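Workshop walk-round, back bay, Rurnar building, Illdale
Done by: Nuria Vallejo
Date: 31 December 2025

Last one of the year, and I had the place to myself for most of it, so you're getting longer comments than usual. Sorry, Leandro!

DOORS AND EXITS
Front door opens fully: OK
Side door opens fully: OK, but it sticks at the bottom. I gave it a shove with my hip and it went. Valeriano said in November he'd plane it, so consider this a nudge.
Exit light: OK

FIRE
Extinguisher by side door, pin and tag: OK
Extinguisher by sink: tag OK, but the bracket is loose (you can wiggle it with a finger). Needs 4 new screws, the longer kind.
Alarm test: OK, and very loud when you're standing right under it.

ELECTRICAL
Outlets along north wall: OK
Extension cords: one put out of use. The jacket was split near the plug, so I cut the end off and it's in the scrap bucket. Please don't rescue it, Ezequiel.
Breaker panel clear: OK. I moved 3 boxes of Gridetti catalogs to get there and they now live under the stairs.

LADDERS AND SHELVES
Stepladder feet: OK
Tall shelf anchored to wall: OK
Heavy stuff on low shelves: mostly. The paint cans on the top shelf can wait until we're back, but not much longer.

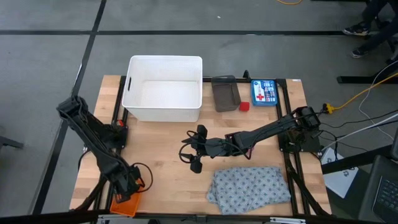 TABLES AND FIRST AID

First aid kit out where people can reach it: OK. It's the blue one, standing up near the corner of the wood table, with the red cross facing out. I like it there, so let's keep it there.
Kit contents: short on the small bandages, 7 left. Burn gel is fine. Béla has the reorder list.
Tabletop: OK. I ran my hand over the planks and didn't find a splinter.
Bins and trays: the big white bin is empty, so use it! The brown tray beside it can stay too.
Cloths: one left on the table, the gray-blue one with the little diamonds. Fold it properly or put it in the wash, I'm not fussy which.
Floor tape: both black lines OK, no corners to catch a toe on.

STILL OPEN
Side door (Valeriano)
Extinguisher bracket (me, once I find the screws)
Bandages (Béla)
Paint cans (whoever is tallest)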